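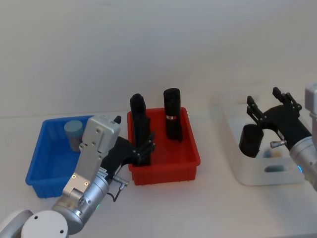
Tallelska, 24 January 2019

About us

Wanel is a small sorting and storage business. We take in mixed household and workshop goods, sort them by kind, and send them back out to the shops, repairers and schools that can use them. Archie Gillies started the company with one table and a rented room, and he still runs the day-to-day work.

Most of what reaches us comes in boxes that were packed in a hurry. Bottles are in with tools, lids are in with cables, and very little is marked. Our job is to get each thing into the right bin. We use plain plastic bins in strong colors, blue and red among them, set in a row on a white table. Small containers and tall cylinders can share a table, but they get their own bins when a customer's list calls for it.

The color of a bin has a fixed meaning for each order. The list is written before the first box is opened and stays the same until the last one is done. Tall items stand upright wherever they fit. Anything we can't place is held back, and the customer gets a call.

Where we work

Our main room has 400 square feet of floor space, with shelving on two walls. We moved in one October and have added to the shelves twice. A second site, Man, is used for storage only and is not open to callers.

What we handle

Jars, tubs, canisters and bottles, with or without lids
Hand tools and small hardware
Kitchen goods
Camping gear, including poles and pegs for the Pastetent range

We do not take paint, fuel, batteries or broken glass. Please check your boxes before you send them – a single open can of paint can spoil the lot.

Orders and prices

The smallest order we accept is 2 boxes. Larger orders of up to 4,000 items are sorted in batches, and each batch goes out with its own packing list. The price depends on how many kinds of item you want separated, so it helps to send us a short list first – handwritten is fine.

Returns are packed four bins to a pallet. Empty bins should come back to us within the month, stacked and with the old labels taken off.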